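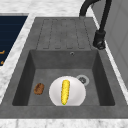

Zihan Wei replied that hand-guiding an arm and driving it from a headset shouldn't be lumped together, and I think that's where this thread ought to start again, so I've moved the last few posts over from the general chat. Carry on here please.

gritstone_moll
Fine by me. My position hasn't changed. I don't believe a person waving controllers at a simulated sink is teaching a robot to do anything at a real one. You get a nice corn cob on a nice plate, you steer the gripper to it, the physics engine decides you've got hold of it and everyone claps. Then you try it with a proper plate and it goes skating off round the bowl.

Zihan Wei
You're running two complaints together. One is whether remote control gives you good demonstrations. The other is whether simulation is close enough to be any use. I'm only arguing about the first. When you grab the arm and push it through the motion yourself you can feel the weight of the thing, and you can feel it touch the side of the basin. With a headset you're guessing from what you see. I've done both and my hand-guided runs are better. Slower, but better.

parlourtap
Slower is putting it kindly. We did hand guiding on a Stolon arm at work last June and managed 7 usable runs in an afternoon. By the end my shoulder had gone and I was dragging it about like a wet dog. You can also see it in the recordings, the later ones are dreadful. Teleop, I can sit down.

gritstone_moll
Seven usable out of how many?

parlourtap
Don't remember. More than I'd like.

Fenwick_B
One thing in favour of doing it in sim: reset. Put the corn back, put the potato back, go again, no washing up. I did 104 demonstrations of "take the corn off the plate" over a couple of evenings with the Flikmont kit and I couldn't have faced half that with real crockery.

gritstone_moll
And how did the trained thing do?

Fenwick_B
In sim, 80 per cent or so. I haven't got a real arm to try it on.

gritstone_moll
Well then.

Fenwick_B
Well then what? I didn't claim it worked on a real one. I said I could collect the data.

gritstone_moll
Collecting it is the easy bit, that's my whole complaint. Anybody can fill a disk. Were your potato and plate in the same spot each time?

Fenwick_B
Moved about a bit. Always in the basin. The plate stayed on the bottom of the sink, I didn't try it up on the drainer. Is it a potato, by the way? I'd been calling it a bread roll in my notes.

parlourtap
Potato. Who puts a bread roll in a sink.

Zihan Wei
It matters if you're using written instructions with the runs. If half your labels say roll and half say potato you've made a mess for yourself. Pick one and stick to it.

Fenwick_B
Right, potato. I'll go back and change them.

old_cam_follower
Been reading without joining in. I spent a long while setting up paint and handling arms, where we taught by leading them through by hand or with the pendant, point by point. It did what you taught it and nothing else. If the part moved, it missed. What I'd like one of you to tell me is what all these demonstrations buy over that, because from where I'm sat it's the same job done a hundred times where we did it once.

Zihan Wei
The part is allowed to move, that's what it buys. You show it the reach from lots of starting places and it learns something about going to the corn, wherever the corn has got to. One taught path can't do that.

old_cam_follower
We had vision for that. Camera finds the part, shifts the path over. Very dull, ran all night.

Zihan Wei
For a known part on a flat tray, yes, I'd do the same. A deep sink is a different animal. The walls are steep, so the gripper has to come in more or less from above, and there's a tall tap hanging about up top to stay clear of. A shifted path would have the wrist into the spout sooner or later.

old_cam_follower
So you teach 2 paths. I'm not being awkward, I'd really want to see it beaten before I'd change anything.

parlourtap
He is being awkward but he's got a point. We've still got a taught path running on the other bench and it's the only one I'd leave alone with the door shut.

gritstone_moll
Nice to have company for once.

Can I ask about the latency though, as it never comes up in the sales talk. Plelitness told me their headset link was "as good as being there". I tried it and there was a lag you could pour tea in. You end up moving, waiting, moving, waiting, and the arm learns the waiting. My trained policy used to stop dead above the plate and have a think, exactly as I had.

Fenwick_B
Oh, mine does that! I thought it was a fault in the training.

Zihan Wei
No, that's you. Trim the pauses out before you train, or practise until you stop making them. I threw away my first evening's runs altogether. It's also worth writing down who did each demo. Two people will come at the same cob differently, one from the tip and one across the middle, and if you mix them the arm can dither between the two.

Fenwick_B
I went across the middle mostly. A few from the end when I was bored.

gritstone_moll
Take out the bored ones.

parlourtap
Has anyone used the Fang controllers for this? They've got a bit of push-back in the grip, supposedly. If I could feel contact and still sit down I'd stop moaning.

Zihan Wei
Tried them briefly. It buzzes when you touch something. A buzz isn't a force, you can't tell brushing the plate from leaning on it. Borrow a pair before you spend anything.

old_cam_follower
When you do get an arm, Fenwick, put your sim-trained one up against a taught path with the same sink and the same corn, and post the failures as well. I'd read that.

Fenwick_B
Parlourtap, any chance of an hour on the Stolon?

parlourtap
I'll ask. You're bringing the corn.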